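Jastow Wall Coverings
Vine Collection -- Black and White

Product number: 280-B
Availability: Made to order
Sold by: Single roll or full carton (10 rolls)

Overview

The Vine Collection is a printed wallpaper for interior walls in homes, shops, waiting rooms and offices. It is supplied pretrimmed and is hung with the paste applied to the wall. The pattern is offered in three colorways: white on black, black on white, and gray on cream. This page covers the white on black version only. Customers who need the other two should consult the Clerum price list, where they are listed with the remaining botanical designs.

The collection was redrawn in August by Lucía Pacheco of the Jastow design office. The earlier version carried a heavier stem and a shorter repeat. Rolls from the two versions should not be hung on the same wall. The version letter is printed on the label after the product number, and current stock carries the letter B.

Specifications

Backing: Nonwoven
Finish: Matte
Pattern match: Straight
Light fastness: Good
Cleaning: Damp sponge, no solvents
Removal: Dry strippable

Ordering and Quantities

Measure the full height and width of each wall before ordering. Do not subtract doors or windows unless they are wider than a full strip. Add one repeat to the height of every strip for matching. For rooms with slanted walls or many corners, one additional roll is recommended.

All rolls for a project should be ordered at the same time and should carry the same batch number. Jastow cannot guarantee a color match between batches, and dark grounds show small differences more readily than light ones. Batch numbers are held for 30 days from the date of shipment, and additional rolls may be requested within that period.

Surface Preparation

Walls must be clean, dry, smooth and free of old adhesive. New plaster should be fully cured and sealed. Fill cracks and nail holes, sand them level, and remove the dust before applying primer. A dark gray primer is recommended under this colorway so that seams do not show as light lines. Bermúdez Wall Primer 166 is suitable and may be added to any order.

Hanging

Begin with a plumb line, and do not rely on a corner or door casing as a guide. Apply paste evenly to the wall, slightly wider than one strip. Set the strip in place and smooth it from the center outward with a soft brush. Paste on the printed face should be lifted at once with a clean damp sponge -- dried paste leaves a visible shine on a black ground.

At inside corners, cut the strip so that it turns onto the next wall by a small margin, then start the next strip from a new plumb line.
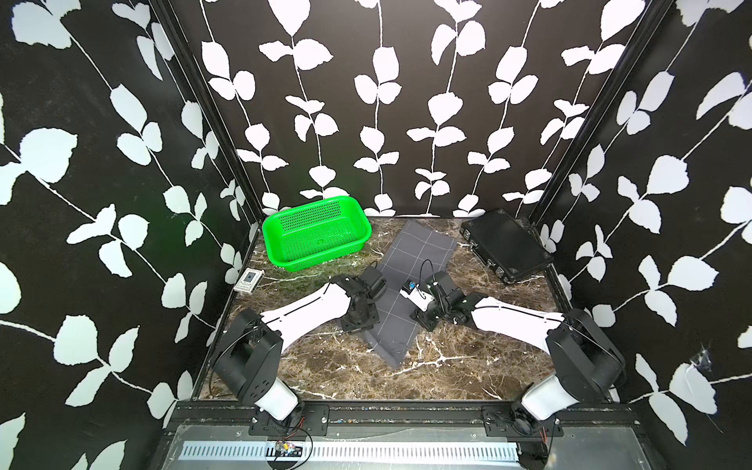 Vine, white on black, shown with a dark brown marble-patterned surface.

Related Products

Mollus Seam Roller
Bermúdez Wall Primer 166
Jastow Nonwoven Paste, ready mixed

Samples and Returns

A sample sheet is available for each colorway, limited to one sheet per colorway per customer. Samples are cut from current stock and may not include the full repeat. Unopened rolls may be returned within 30 days of delivery in their original wrapping. Opened rolls, cut lengths and special orders are not returnable. Inspect every roll before cutting. Claims for printing faults cannot be accepted after more than two strips have been hung.

Page last revised November 11, 2020.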